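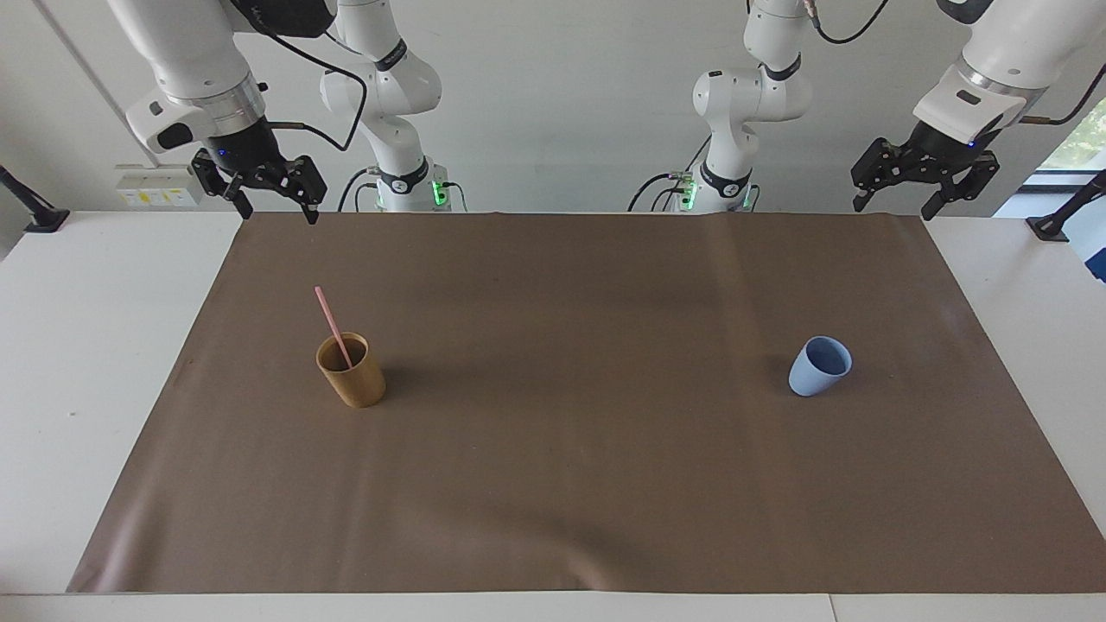

Ellmont Test Kitchen: Progress Report to the Lavoie Fund
June 13, 2026

Status

Recipe development for the home vegetable preserving booklet is on schedule. Of the 20 recipes planned, 15 have passed the second round of kitchen trials. The remaining five are pickles and relishes that depend on late-summer produce, and they will be tested in September.

Recipe trials

Each recipe is cooked by two home cooks working only from the printed page. A recipe passes when both finish without asking a question and the acidity reading of the finished jar is within the limit set in our protocol. Most corrections so far concern wording. "Cook until soft" was replaced with a time range in every chutney. Jar sizes are now given at the top of the page, before the ingredients.

The pickled fennel failed twice. The brine was acidic enough, but the slices floated and the top layer browned. Thinner slices and a longer salting step are under test. If the third trial fails, the recipe will be dropped and replaced with carrot and ginger — already drafted and costed.

Equipment

The Flurex acidity meter was recalibrated after readings drifted between batches. Three batches of beet relish were repeated as a result, and all three passed. The cost of the repeat ingredients was charged to the contingency line.

Supply

Plelholm Farm continues to supply the root vegetables at the agreed price. Cabbage deliveries were short in the spring, and we bought the difference at retail. This put the produce line over budget by more than 2 percent. Underspending on jars covers the gap, and no additional funds are requested.

Next period

Photography of finished jars will start once the fennel decision is made. Page layout is drafted for the chutney and relish chapters. The index remains to be done, as does the conversion table — cups to grams, with salt listed by brand type.

One change needs the Fund's approval: moving the printing deposit forward to September. The total is unchanged.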